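Ticket 553: Order quantities doubling on weekly pantry list
Product: Gindham Stock, shared list module
Opened by: Farah Pillai, Bistalwood office
Assigned to: Ningsih Teoh, Isteck support
Status: Resolved

Reported problem
When two people edit the same pantry list, the quantities on the draft order come out at twice what was entered. We asked for 17 boxes of tea and the draft showed 34. This started in February after the update. I have signed out and back in, and tried another browser. Same result.

Reply from Ningsih Teoh, 9:40 am
Thanks, Farah. Please send the list export and tell me whether both editors had the list open when the draft was made. Also check Settings > Lists > Merge and let me know if it says "Sum" or "Latest." Please don't submit the draft order until we sort this out.

Reply from Farah Pillai, 10:15 am
Export attached. Both of us had it open. Merge says "Sum." I don't remember setting that, and the other editor says she didn't either. Items that only one of us touched look fine. 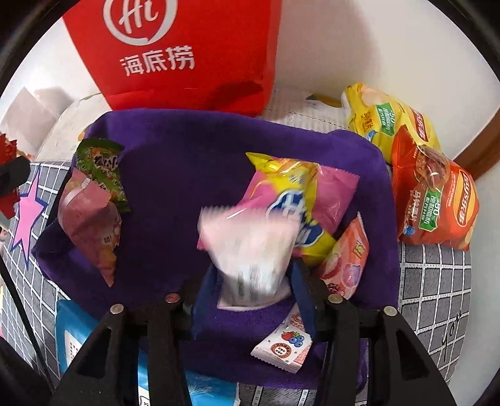 Reply from Ningsih Teoh, 11:05 am
The update moved every list with more than one editor to "Sum," which adds each editor's saved number together. Your export has 247 lines and the doubled ones all carry two editor stamps, so that matches. I also see that snacks are entered as one line per basket with the unit set to "each." For something like the purple basket, packed with separate snack packages, change the unit to "pack" or the reorder point will trigger on the wrong number. That is a separate issue from the doubling, but it will affect the same order.

Steps to fix
1. Have all editors close the list.
2. Go to Settings > Lists > Merge and choose "Latest."
3. Delete the current draft order. Editing it will not clear the old totals.
4. Wait 10 minutes for the sync to finish.
5. Open the list as one user and create a new draft.

Reply from Farah Pillai, 1:30 pm
Did all five. Tea is back to 17. One line still shows double, the paper towels from Tjoa. Units are changed on the snack lines.

Reply from Ningsih Teoh, 1:52 pm
The Tjoa line is in the list twice, once under Kitchen and once under Cleaning. Delete either one and refresh the draft.

Reply from Farah Pillai, 2:10 pm
Deleted the one under Kitchen. The draft is correct now and I have submitted it. OK to close.

Closing note
Cause: merge setting changed by update, plus one duplicate line. Default setting reported to the Gindham Stock team. Ticket closed by N. Teoh.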